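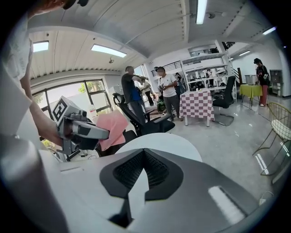
About Storkside

Storkside is a laundry and linen service for small businesses and households. We wash, dry, press, fold and deliver. Our customers include hair salons, dental offices, bed and breakfasts, two summer camps, and a good number of families who would like their weekends back.

The company started as a coin laundry on Amer Street, at the corner where the bus turns around. The first owners ran it as a self-service shop with a drop-off counter in the back. The counter was meant to be a sideline. Within a couple of years the drop-off work was bringing in more than the machines out front, mostly from salons on the same block that needed clean towels by opening time. We took out half of the coin machines, put in folding tables, and bought a van.

We closed the self-service side for good when we moved to the present building. Some people in the neighborhood were sorry about that, and we understood why. If you need a coin laundry, there is one two blocks north of us with plenty of dryers and good parking.

Where we are

Our plant is in the old Mudaliar Building, which was put up as a fabric warehouse. It has high windows, thick floors and a loading dock that fits one truck at a time. The name is still painted on the brick on the north side and we have left it there. When drivers can't find us, we tell them to look for it.

The customer counter is on the ground floor, to the left of the dock. There is a bell. Washing and drying are behind the counter, and pressing and folding are upstairs, where the light is better. A freight elevator runs between the two floors. It is slow, and the folding crew plans around it.

What we do

Business linens. We handle towels, sheets, napkins, aprons, smocks and table covers. You can own your linens or rent them from us. Most salons own theirs. Most of the places that serve food rent, and we replace worn pieces as part of the fee. In an ordinary week we wash some 4,000 pounds of linen, and in August, when the camps and the lake rentals are all busy together, a good deal more.

Household laundry. This is priced by the pound, with an 18 pound minimum for pickup and delivery. There is no minimum if you bring it to the counter yourself. Your laundry is washed on its own and never mixed with another customer's. You can ask for unscented detergent, cold water only, or no dryer sheets, and we keep your choices on your account so you don't have to repeat them.

Large items. Comforters, blankets, slipcovers and curtains are priced by the piece. Allow an extra two days for anything filled with down. We do not clean rugs, leather, suede or wedding dresses. We can give you the name of a shop that does.

Mending. Small repairs such as loose hems, missing buttons and short seam tears can be done while we have the item. We call before doing any mending that costs more than the wash.

How an order works

Every bag gets a numbered tag when it comes in, and the tag stays with the order through washing, drying and folding. We check pockets. Anything we find goes into an envelope with the same number and comes back with the order – keys, coins, earrings, a surprising number of pens.

We sort by color and fabric, and stains are treated by hand before the wash. Some stains do not come out, and we won't keep trying if it means wearing a hole in the cloth. In that case you get a note telling you which piece it was and what we used on it.

Folded orders are wrapped in brown paper or packed in a reusable bag. The bags cost a small deposit, and you get it back when you return the bag. Please do return them. We lose more bags than anything else.

The Flulau route

For a long time we delivered only inside the city. We added the Flulau route after an inn out there asked us to take on its sheets when the closest laundry shut down. One inn was not enough to pay for the drive, so we signed up its neighbors. The route now runs twice a week and covers the lake road, the village and the farms as far as the county line. In winter it depends on the road. If the van can't get through, we send a text message by 7 in the morning and come out the next day.

Water and energy

A laundry uses a lot of water, and we would like to use less of it. The rinse water from our larger washers is filtered and used again for the first wash of the next load. It goes through a 3,000 gallon tank in the basement. We dry on lower heat than we used to, which takes longer but is easier on elastic and on the gas bill. Retired towels go to the animal shelter, and the ones too thin for that are cut up for shop rags.

Working here

Most of our crew work full time, on either an early or a late shift. New people start at the sorting tables and learn the other stations from there. No experience is needed, but you will be on your feet and lifting bags. We pay for training time and for work shoes. Openings are posted at the counter and on the jobs page of this site.

Starting service

We currently have 292 regular accounts, business and household together, and there is room for more on every route except the downtown morning run, which has a waiting list. To set up an account, call or stop by the counter. Businesses can ask for a two-week trial with no contract. For households there is nothing to sign at all – book a pickup and leave the bag where the driver can reach it.

Page last updated 12 October 2025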